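Read this section before first use. It covers placement, start-up, and routine care of the Prallport countertop dishwasher. Plumbing connections are covered in the Prustura Inlet Kit leaflet.

## 3. Placement and first wash

### 3.1 Choosing a location

1. Select a level counter that can carry the full weight of the machine with water and dishes inside.
2. Leave 2 inches of clearance on each side and behind the rear panel.
3. Check that the drain hose reaches the sink without kinks. The hose end must stay below the top of the machine.
4. Turn the front feet until the cabinet does not rock.

> **CAUTION:** Do not place the machine over a cooktop or on a folding table. Do not use an extension cord.

### 3.2 Setting the water hardness

The softener is set at the factory for medium water. If your supplier lists hardness above 200 ppm, use the high setting.

1. Switch the machine on with the door open.
2. Hold **Program** and **Delay** together until the display shows **H**.
3. Press **Program** to step through the settings — low, medium, high.
4. Close the door to save.

Fill the salt container only with coarse dishwasher salt. Wipe up spilled grains and run a rinse right away, as salt left on the tub floor will pit the steel.

### 3.3 Sorting dishes

Scrape off solids before loading. Rinsing under the tap is not needed unless the load will stand overnight. Set aside anything not marked dishwasher safe. Thin plastic goes in the upper rack only, with the heated dry turned off. 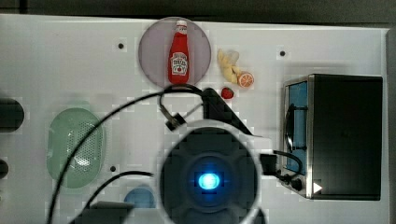
*Fig. 3-1. Translucent plate with ketchup bottle.*

Remove bottles, lids, and loose labels from the load. Paper labels come off in the wash and collect in the filter.

### 3.4 Loading the racks

1. Load the lower rack first, with the largest plates at the back.
2. Face all plates toward the center.
3. Place cups and glasses upside down in the upper rack.
4. Put knives in the basket with the blades down.
5. Spin both spray arms by hand. If an arm touches a dish, move the dish.

> **NOTE:** Bowls that nest together will not come clean. Leave a gap at least as wide as a finger between them. 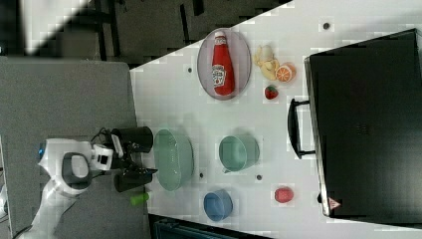

The lower rack has two rows of folding tines. Leave both rows up for round dinner plates, and fold the front row down for pieces that do not sit square in the slots. An oval plate such as the gray-rimmed one goes in lengthwise behind the folded row, leaning back slightly. Bowls take the remaining space, tilted so that water runs out of them. Check that the detergent door can open fully before starting the cycle.

### 3.5 Running the first wash

Run the first cycle empty, without detergent.

1. Open the supply valve and check the inlet fitting for drips.
2. Select **Intensive** and close the door until it clicks.
3. Press **Start**. The drain pump runs briefly before the machine fills.
4. When the cycle ends, wait for the display to go dark, then open the door.

A small amount of water left in the sump is normal. It keeps the seals from drying out.

### 3.6 Filter and seal care

Clean the filter weekly. Turn the cup counterclockwise, lift it out, and rinse both parts under running water — a soft brush may be used on the mesh. Refit the cup and turn it until the arrows line up. Running the machine without the filter will damage the pump.

Wipe the door seal with a damp cloth once a month. Replace the seal after up to 3,000 cycles, or sooner if it is cracked. Order the Gillies seal set and fit it with the machine unplugged.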